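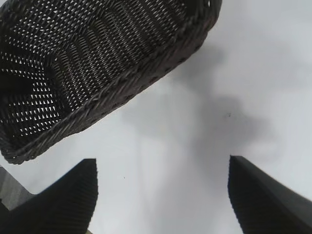 Late Stops in a Two-Arm Basket Task
Project report, Robotics Practicum, Sterkdale
Group 4

1. What we were asked to do

The assignment was to get two arms working on one basket. The left arm steadies the basket at the rim, the right arm picks up a soft item from the table and sets it inside, and then both arms back off. We inherited the motion program, called Pilto, from last year's class, together with a one-page summary saying it was "reliable and ready for extension." Our job was supposed to be the extension. We never got that far.

In October, during an afternoon session, the left arm began its retreat with a finger still caught in the weave. It dragged the basket toward itself and lifted one end while the right arm was still lowering. The protective stop did come on, but late. Nobody was hurt and the arms were undamaged. One strand of the basket's rim had to be pushed back into place. Nesma Abdelaziz was at the keyboard and I was beside the table with my hand closer than it should have been, and I will come back to that.

2. The explanation we were given

The fault list that comes with Pilto has an entry for this. It says the stop can be slow "when the network is busy" and recommends restarting the controller. We restarted the controller. The next day it happened again with nothing else on the network except our two machines, so I stopped believing the entry.

I also had doubts about the 74 percent success rate in last year's summary. The program decides for itself whether a run succeeded, and it does so by checking that both grippers reached their final positions. If a gripper reaches its final position with a basket hanging off it, that is a success as far as the log is concerned. We found runs of our own marked that way. I can't say how many of last year's were the same, as the videos were not kept.

3. Test setup

We ran 60 trials with the same woven basket and the same handful of soft items. The arms were slowed down for all of them. Basket angle was changed by hand between runs, and we wrote down each angle before starting so we couldn't adjust the story later. The emergency button was held by one person who did nothing else. For every run we saved the commanded position, the measured position and the motor current for each arm, plus video.

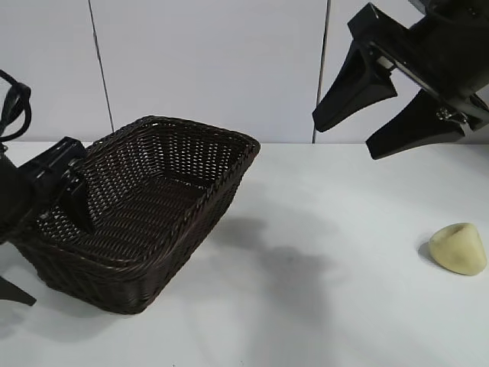
The part of the motion that matters most is the wait between the left gripper reaching its hold position and the right gripper starting its pick. Pilto has no check there at all. It uses a fixed pause and then assumes the hold is good. If a finger has gone into a gap in the weave instead of resting against the wall, the program has no way to know, and the same assumption gets carried forward to the retreat.

The basket itself makes this worse. Its sides slope, so a finger coming down beside the rim can slide along the wall for a short distance before it stops. The strands also give a little. We think that is why the current rises slowly and not in one jump, and a slow rise is just what the stop logic is bad at.

4. What we found

The stop compares motor current to a limit, but it looks at an average. With a hard collision the average climbs fast and the arm halts right away. With a snag in the weave the average lags behind, and in our worst run the delay from first contact to full stop was some 700 milliseconds. The network had no part in it. We unplugged the second computer for half the trials and the delays looked the same.

There was one more thing that we found only by reading the code. During the retreat, the current limit for the left arm is doubled. A comment next to the line says "avoid false stops, Begović basket." We asked, and Begović turns out to be a heavier basket from an earlier project that is no longer in the lab. So a setting meant for a different object had been left in place, and it applied to exactly the motion where our snag happens.

Snags happened mostly when the long side of the basket was turned well away from straight. I don't want to claim more than that. The angles were set by hand, and a small change in where the finger lands decides whether it finds a gap.

5. What we changed

First, the doubled limit is gone. Second, we added a short test lift: after the right gripper opens, the left arm moves up 2 millimeters and checks its current before going any farther. If the current is higher than it was in free air, the arm goes back down and waits for a person. Third, the success check now needs someone to look at the video and agree.
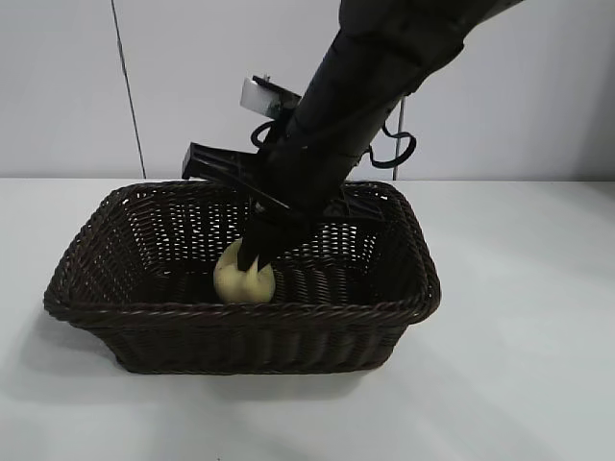

Troels Norðdahl read our draft and did not think the test lift proves much. In his view a finger can sit loosely in a gap, pass a lift that short, and catch afterward when the arm starts moving sideways. He also asked why we were defending a rim hold in the first place, when a basket clamped to the table would remove the second arm from the problem completely.

I think he is right about the sideways catch. We saw one run that may have been that, but the video is dark where the finger meets the weave and Nesma and I read it differently. The clamp is a fair point too, although it would mean giving up the assignment as written. We have asked whether we may test it anyway.

6. Safety notes

My hand was near the basket during the first incident because I was about to straighten it. The program showed "idle" for the left arm at that moment, and I trusted the word. It means only that no new command is waiting. We have put a strip of tape on the floor, and nobody crosses it until the button is pressed in.

The Fluvatside group uses a copy of the same program with the same doubled limit. We sent them the line number and our logs. They wrote back that they have had no trouble with it, and when I asked how they check for trouble, they said they look at the success rate.

7. Still open

- Repeat the trials at normal speed, once the test lift has been reviewed.
- Better light over the inside of the basket.
- Find out whether the averaging window can be shortened without stopping on every bump.
- Remove the network entry from the fault list, or have someone show us the data behind it.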